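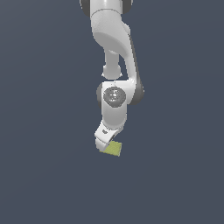

A reader asked last month whether we'd ever let people outside the usual crew write about superhero movies for us, and said she had been arguing with our Fang reviews in the comments for years anyway. Yes! We would love that, and we're opening the door right now.

Flurunar is looking for 2 new contributors to cover comic book movies and TV. The timing is great - there's a third Fang film on the way, the Stamum trailer has everybody guessing about the villain, and our inbox is full of theories we can't get to.

What you'd be doing:

Writing one or two posts a week, anywhere from 522 to 1,000 words
Trailer reactions, casting news, poster talk, the occasional long rant
Joining our group chat on opening weekends (it gets loud)

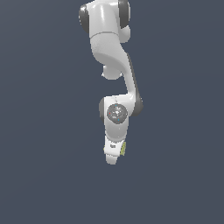 Lakshmi Amin
30/08/2022

You don't need a degree or a pile of published work. I started here with a very long post about the color of one cape, and people still bring it up! What we do want is someone who watches closely, meets a deadline and can dislike a movie without being mean to the folks who enjoyed it. If you've read the Vestarent comics, even better - none of us got past issue 6.

Pay is a flat fee per post, and we cover your movie tickets. You can live anywhere.

To apply, send one sample post on any superhero movie or show, plus a few lines on the character you'd defend to the end. Use the contact form and put "Contributor" in the subject line. We read everything and we'll write back either way.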